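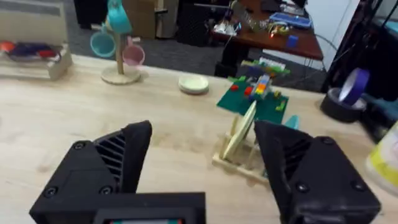
The Jastlow gripper, fingers open, over the dish rack on the test table.

Kwaku Quansah has washed up for a living, briefly, and says he was better at it than the machine he now sells. "I was nineteen and hungover and I still got more plates in the rack," he says. "But I wanted paying every week, and I left in December, right before the busy bit."

Quansah looks after customers at Unside, which makes the Jastlow: a two-finger gripper with a small camera at the wrist, sold as a kit for people who already own an arm and would like it to do something domestic. His colleague Taras Onyshchenko designed the fingers. They have agreed to talk to me together, which turns out to be brave of them, as they disagree about most of it.

I start with the looks. The fingers are big, black, angular things with slanted tops and a row of slats down the inner faces. Next to a cream plate in a dowel rack they look like something that has come to repossess it.

"People say that," says Onyshchenko. "They want it to look like a hand. A hand is a terrible thing to copy. Have you seen how many bits are in a hand?"

Quansah would quite like it to look a little more like a hand. "Or just a bit less like a stapler," he says. He has raised this in meetings.

The kit costs 700 pounds. For that you get the gripper, the camera, the cable and 74 pages of manual, which Onyshchenko wrote himself and defends warmly. I read it on the train and got as far as the chapter on cable strain, where I had a short sleep. The setup section is good, though. I had the thing bolted on and opening and closing in less time than it takes me to put up a shelf, and it was straighter.

What you don't get is any idea of what a plate is. You show it that yourself, by guiding the arm through the job over and over while the camera records. Each go is saved as a run, and Unside's own plate-racking set, supplied free with the kit, has 541 of them.

"I did most of those," says Quansah.

"He did the ones with the mug tree in the way," says Onyshchenko.

The mug tree is a sore point. It stands on the test table with three plastic cups on it, and Onyshchenko would have it gone. Quansah put it there, along with a LEGO baseplate covered in bricks, on the grounds that no customer has ever owned a clear table. "Taras tests in heaven," he says. "Then it goes to somebody's kitchen in Leeds and there's a roll of tape next to the plates."

I ask how it copes with cups. There is a pause in which each of them waits for the other.

"Version 2 will be better with cups," says Onyshchenko.

In my own fortnight with the Jastlow, flat plates went well once I had stopped rushing the recordings. Bowls were a matter of luck. Lifting a cup off a peg defeated us both, the gripper by closing on the peg and me by swearing at it, and every bit of that is now in my training runs. The camera's view is wide enough to keep both fingertips in sight, and I came to rely on it. The fingers are wide enough to hide whatever is standing just behind them, and I came to resent that.

Onyshchenko nods at this. Narrower fingers are drawn up already, he says, and they snap. He seems rather cheerful about it.

The obvious rival is the Tedetti, which is slimmer and dearer and comes in a nicer box. Neither man will be drawn on it, although Quansah does allow that he has kept the box. I ask whether either of them has a Jastlow at home.

"My wife said no," says Quansah.

"I have a dishwasher," says Onyshchenko.

The Jastlow kit is available now from Unside. Spare fingers are sold in pairs, screws included.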